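Rindent 空瓶回收与补充装项目进展报告（2023年10月）

收件：Figueiredo 基金，Eduardo Guerreiro 先生
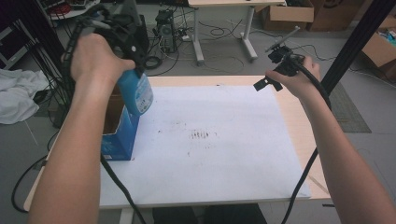

一、先把大概情况说一下

Eduardo 您好！上次通电话您说报告别写成公文，我就放开写了，啰嗦的地方请多包涵，您要赶时间可以直接跳到第七节，要您拿主意的事都放在那儿。

从上一份报告到现在，Rindent 总算有了点店的样子。Drirkgate 街上的补充站每周开门，来登记过的家庭到了109户，比申请书里写的目标多一点点，我自己是很高兴的。洗瓶子的流程改过两回，现在跑得挺顺；标签的事没弄完，拖得比我预想的久，后面细讲。Mumgate 那边的第二个点还没开，原定这个季度开门，现在看只能挪到一月份，这算是本期最大的一笔欠账，我不想藏在后面说，所以先摆在这儿。

另外人手有点变化。Rui Barreto 从每周来两个上午变成了每周四个上午，工资按咱们之前谈好的从"运营"那一栏里出，没有动备用金。他以前在餐馆后厨干过很多年，对"洗"这件事有一种我没有的严肃劲儿，这个项目能撑过夏天，他出的力比我大。

二、Drirkgate 补充站

铺面还是原来那间，房东同意续到明年夏天，租金没涨。夏天最热的那几周我们把开门时间往早上挪了，下午两点以后店里待不住人，洗衣液的气味也重，有位老太太进门站了一会儿就头晕，在门口坐着喝了半天水，把我吓得够呛。天凉下来以后又改回了原来的时间，结果好几位老顾客没看见门上的通知，早上来扑了空，对我颇有意见。这个教训我记下了：改时间要提前两周贴出来，字要大，电话也要打，尤其是那几位不看手机的。

现在能补充的东西有洗洁精、洗衣液、洗手液、白醋和一种地板清洁剂。上一期报告里提过想加洗发水，我们试了一个月，撤下来了。洗发水这个东西大家太挑了，有人要去屑的，有人要没香味的，有人头发染过颜色要专门的，我们一个小店只能摆一种，摆哪种都有一大半人摇头。剩下的那一桶后来原价转给了隔壁理发店，没亏钱，就是搬桶的时候我把腰闪了一下（已经好了）。

卖得最好的还是洗洁精，这个您肯定猜得到。让我意外的是白醋，夏天腌黄瓜那阵子卖得飞快，有一位顾客拿了个五升的壶来装，装完问我能不能再来一壶。我后来跟供货的人商量，明年腌菜的季节提前多备货。

有一点我一直没处理好，就是等候。补充一瓶东西从称空瓶、灌装、再称、算钱、贴单子，熟练的时候也要几分钟，赶上人多就得排到门外去。铺面窄，里头站三四个人转身都费劲。我们试过让大家把空瓶放下，先去买菜，回来再取，这个办法一半人喜欢，另一半人信不过，怕拿错别人的瓶子。后来 Rui 想了个土办法，弄了一串木头夹子，夹子上写号码，瓶颈上夹一个，手里拿一个，跟存包似的。从那以后愿意放下瓶子走人的就多起来了。木夹子是他从自己家晾衣绳上取下来的，我答应给他买新的，到今天还没买，写到这儿想起来了，这周一定买。

三、瓶子从哪里来，收回来以后怎么办

有些家庭没有合适的空瓶，或者把原来的瓶子扔了才听说有我们这个店。所以我们一直在攒收回来的旧瓶，洗干净了借给他们用，收一点押金，还瓶退钱。本期借出去139个，大部分还在外头流转，退回来的和弄丢的都记在附表里，我就不在这儿一笔一笔抄了。

收瓶子这件事刚开始我想得太简单，在门口放了个大筐，写了"空瓶请放这里"。第一个星期收到的东西里有玻璃酱菜瓶、半瓶没倒干净的漂白水、一个热水壶、还有一只袜子。漂白水那件事我们认真对待了，第二天就把筐撤到了店里面，现在所有的瓶子都要交到人手上，当面拧开看一眼。凡是装过漂白水、除锈剂、农药或者看不出装过什么的，一律不收，劝人家送到市里的危险废物点去。有人嫌我们麻烦，我也理解，可这一条我不打算松。

形状上我们也越来越挑。带喷头的收回来洗不透，喷头里那根细管总有残留，所以喷头拆下来单独处理，瓶身留着。口太小的灌装慢，还容易洒，我们现在只留给补充量小的人用。最好用的是那种肩膀宽、口子大、瓶身硬一点的，可惜这种最少，大家都舍不得拿出来，哈哈。

存放一直是头疼事。铺面后头那间小屋放了货桶以后就没多少地方了，收来的瓶子摞在架子上，摞高了会塌。八月里真塌过一次，半夜塌的，楼上邻居以为进了贼，打电话给我，我穿着拖鞋跑过去，满地都是瓶子在滚。没有损失，就是邻居那边我得赔个不是，送了两瓶洗衣液过去，关系现在还不错，她成了我们的顾客。架子后来加了挡板，挡板的木料是从旧床板上锯下来的，没花钱，人工算我的。

四、清洗

洗瓶子的流程这半年改过两回。

最早是我照着网上的办法，热水加小苏打泡一夜，第二天刷。洗是能洗干净，就是慢，而且第二天早上水凉了，冬天肯定没法干。Rui 来了以后一看就直摇头，说这在他以前的厨房里是要挨骂的。他把流程拆成了几道：先把里头剩的东西倒干净，冷水冲一遍，再上热水和洗剂，用长柄刷刷内壁，然后热水过两遍，倒扣晾干，最后对着灯看。看灯这一步特别管用，很多瓶子湿的时候看着挺干净，干透了举到灯前面，底下一圈白印子就出来了。

第二回改是因为盖子。盖子里头那一层垫片特别容易藏东西，有一阵子好几位顾客反映新装的洗洁精有股怪味，查来查去查到了垫片上。现在能拆的垫片都拆下来单独泡，拆不下来的盖子就不要了。为此我们买了一批新盖子，这笔钱当初没列进预算，数目不大，单据附在后面。

水费比预想的高，天然气也是。我跟房东商量能不能在后院装个小的太阳能热水器，他没说不行，说要先问问他儿子，他儿子在外地，两边时差和脾气都不太对得上，我估计还要等一阵。要是最后装不成，我准备把洗瓶集中到每周的两个上午，水烧一次用到底，能省一些。

我还想提一下手套。薄手套破得快，厚手套刷不进瓶口，我们用来用去换了好几种，现在是里头一层薄棉的，外头一层橡胶的，棉的那层隔热又吸汗。这个细节写进报告可能有点好笑，可我们两个人的手在七月份确实都脱了皮，换了以后就好了，以后谁要办类似的店，我头一条就告诉他这个。

五、标签，还没弄完

标签这件事我得检讨。申请书里我写得很乐观，说每个借出去的瓶子都会有一张清楚的、防水的、写着内容物和注意事项的标签。写的时候觉得不就是一张纸嘛。

先是胶。普通的标签纸沾了洗衣液就起皱，边角卷起来，孩子一抠就掉。防水的那种贴得牢，牢得过了头，瓶子还回来以后撕不下来，得用热油擦，擦完又要重新洗一遍，Rui 对此意见很大，跟我说要么换标签，要么换他。后来找到一种用热水一泡就能揭的，价钱贵一截，我们先拿了20张试，泡过揭过都行，唯一的毛病是墨水会淡。

然后是内容。我请镇上药店的人看过，她指出来好几处我写得含糊的，比如只写"避免接触眼睛"，没有写接触了以后怎么办。改完以后字就多了，字一多就小，年纪大的顾客看不清。现在的版本是正面大字写这是什么、哪天灌的，背面小字写成分和误食误触以后怎么处理，另外在店里墙上贴一张大的。我觉得还可以再改，尤其是颜色。不少人家里是瓶子往水池底下一塞，根本不看字，只认颜色，所以我想给每种东西定一个颜色，洗洁精一种，洗衣液一种，白醋一定要和清洁剂离得远远的。白醋是要进嘴的，这一点我晚上想起来会睡不着。

为稳妥起见，从上个月开始白醋只用玻璃瓶装，别的东西一律不用玻璃瓶，两样分开放在铺面的两头。有位先生拿了个装过地板清洁剂的塑料瓶非要灌醋，说他回家是拿来擦玻璃的，我还是没给灌，他走的时候不太高兴，隔了几天又来了，拿的是玻璃瓶。

标签全部换完的时间，我现在的估计是一月，跟 Mumgate 开门放在一起。

六、Mumgate 第二个点

该说这个了。

Mumgate 那边原来谈好的地方是集市大厅里的一个旧摊位，以前卖鱼的，有下水，有台面，位置好得不得了。七月份签意向的时候一切都顺，到了八月，大厅的管理方换了人，新来的负责人要求我们重新交一份卫生方面的说明，理由是我们卖的东西里有化学品，旁边都是卖吃的。这个要求我觉得合理，换了我也会这么问。可是说明交上去以后一直没有回音，我去问，让等；再去问，还是让等；第三次去，人家说材料找不着了，请再交一份。我就又交了一份，这一次让他们在副本上盖了章。

九月底总算有了答复，同意进场，附带了几个条件：液体要放在带盖的柜子里，地面要有接漏的托盘，和卖吃食的摊位之间要隔开一段。柜子我已经找人量了尺寸，托盘我想用烤盘改，Rui 说烤盘太浅，我们正在争这个。隔开的那一段意味着我们要再多租半个摊位，这就牵涉到钱，下一节一起说。

趁着等的这段时间，我在 Mumgate 跑了好些人家，挨个聊他们怎么买、怎么用、一瓶洗洁精能用多久、空瓶子怎么处理。跟 Drirkgate 那边很不一样。Drirkgate 住的老人多，走着来，一次装一瓶，顺便聊天；Mumgate 年轻家庭多，开车，一个月采购一次，问我的第一句话往往是"能不能一次装五升"。还有几位问能不能送上门，我没敢答应，先记下来了。照这个样子，第二个点的灌装设备得换大一号的，开门时间也该放在傍晚，集市大厅傍晚有几天是开的，我已经去确认过了。

聊天的时候还听到一个挺有意思的事。好几家的孩子在学校里学了垃圾分类，回家管着大人，有个小姑娘把她妈妈扔掉的瓶子从垃圾袋里捡回来，洗了，排在窗台上。她妈妈讲给我听的时候又好气又好笑。我就想，开门那天能不能请学校的孩子来，让他们自己带瓶子。学校那边我还没去说，等日子定了再去。

七、钱，以及想请您定的几件事

账目附表里都有，我挑要紧的说。

租金和工资都在预算之内。设备那一栏有结余，原因是灌装泵我们买了二手的，前面那家干洗店关门处理，价钱很好，用到现在只换过一根软管。水和天然气超了，盖子和标签是原来没列的。把设备的结余挪过来，这几项正好能补上，按协议跨栏挪用要您书面同意，这是第一件想请您定的事。

第二件，Mumgate 多租的半个摊位。我的意见是租。不租就满足不了隔开的条件，这个点就开不成，前面跑的腿都白费了。租的话，这笔钱从推迟开门省下来的那几个月租金里出，够付到明年春天，往后要看那边卖得怎么样。如果您觉得不放心，也可以先租到春天再看，管理方口头上说可以短签。

第三件是押金。现在押金定得低，好处是谁都借得起，坏处是有些人不还瓶子也不心疼。Rui 主张涨，我有点犹豫，有几户人家每一分钱都是算着花的，我不想因为押金把他们挡在外面。折中的办法是头一个瓶子照旧，第二个开始涨。您那边资助过别的类似项目，要是有现成的做法，麻烦转给我看看，省得我自己瞎琢磨。

第四件不急。您上次问我项目结束以后怎么办，店能不能自己养活自己。Drirkgate 这边按目前的走势，卖东西的收入能付掉货款和水电，付不了租金和工资。要再往前走一步，得靠 Mumgate 的量，或者靠给镇上的餐馆供货。餐馆我谈过两家，一家感兴趣，问我要价目表，我还没做出来。另一家的老板是 Rui 的旧同事，跟他叙了一下午旧，正事一句没谈成，我在旁边吃了一盘炸鱼。价目表我月底前做好发给您，您帮我看看定得离谱不离谱。

八、接下来到一月要做的事

柜子和托盘做好，装进 Mumgate 的摊位，请管理方来看过再进货。

标签的颜色定下来，先在 Drirkgate 用两个星期，看看大家认不认得，再统一印。

给 Drirkgate 的顾客发一张冬天的开门时间表，这次提前发，大字的，另外给不看手机的那几位打电话。

天冷以后洗衣液会变稠，去年冬天泵就堵过，打算给货桶裹一层旧毯子，毯子已经有人答应给了。

后院热水器的事继续催房东。

架子再检查一遍，螺丝全部拧紧。

您要是十一月有空过来走一趟，上午来最好，上午能看到洗瓶子，也能碰上 Rui。停车别停在店门口，那一段在修下水道，绕到面包房后面有空地。来之前给我打个电话，我把附表的原始单据都拿出来，您当面翻着看比我写的清楚。

附：收支明细表、借瓶登记汇总、盖子及标签采购单据、集市大厅盖章副本复印件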